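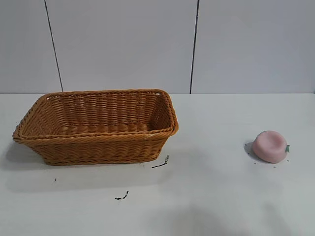
The case for the dull task

Most people who decide to build a robot arm at home choose the wrong first job for it. They want it to pour a beer, play chess or fold a shirt. I think the first job should be picking up one small soft thing and putting it in a basket, and I think a builder should stay on that job long after it has stopped being interesting.

I have been building an arm for 19 months, first in my garage and then at Kelach, a shared workshop where I pay for a bench and the use of the printers. The joints are printed, the motors are second-hand, and the control board is a Nosent, which was cheap and came with poor instructions. I have redone the wrist 4 times. None of that is unusual.

The job I settled on uses a pink squishy peach with a green leaf on one side and a woven basket with flared walls. The peach goes on the right of a white table, the basket on the left. The arm has to close on the peach without squashing it flat, clear the braided rim and let go.

Every part of that is harder than it sounds. A soft object changes shape as you grip it, so a position that was right a moment ago is wrong. The leaf makes one side different from the other. The rim is thicker than the wall under it, and an arm that sags by a centimetre will catch it. I learned more about my shoulder joint from that rim than from any measurement I took on the bench.

The usual objection at the workshop is that it's a toy problem and a bought arm would do it in an afternoon. That may be so. A bought arm would also hide the sag, the slop in the gears and the bad cable, and those are the things I wanted to learn about. If you only want peaches in a basket, use your hand.

I'd also argue against tidying too much. The arms I saw at the Trurnen open day worked on spotless tables under their own lights. My table has bits of twig and crumb on it, and shadows that fall where they like. A camera program that mistakes a black scrap for something worth picking up has a fault, and I would sooner find it now than after I've moved on to the dishes.

My best run so far is 48 drops in a row out of a planned 70, on the gripper fingers I copied from the Rozīte plans. The wrist slipped on the next one. I'm printing a new collar for it this week, in a stiffer plastic, and the job stays the same.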